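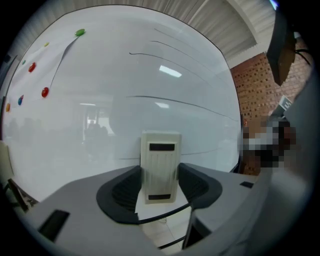 Según Emiko Noguchi, una pizarra blanca debe limpiarse en seco al terminar cada jornada, y el paño húmedo ha de reservarse para el final de la semana. En este blog se ha seguido dicho criterio desde enero, con resultados satisfactorios.

La superficie brillante exige cierta disciplina: las luces del techo se reflejan en ella y conviene escribir fuera de las zonas de reflejo. Se recomienda asimismo trazar líneas finas – las gruesas dejan más residuo – y no conservar anotaciones durante más de 7 días.

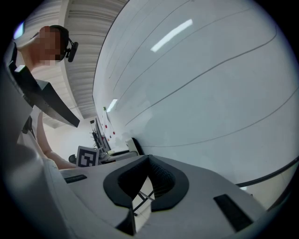
La pizarra blanca, bajo el techo de lamas.

Queda pendiente comparar los paños de Lolia y de Pirka. La sesión de limpieza ocupa hasta 45 minutos, incluido el repaso de los bordes.

81 veces compartido · 7 comentarios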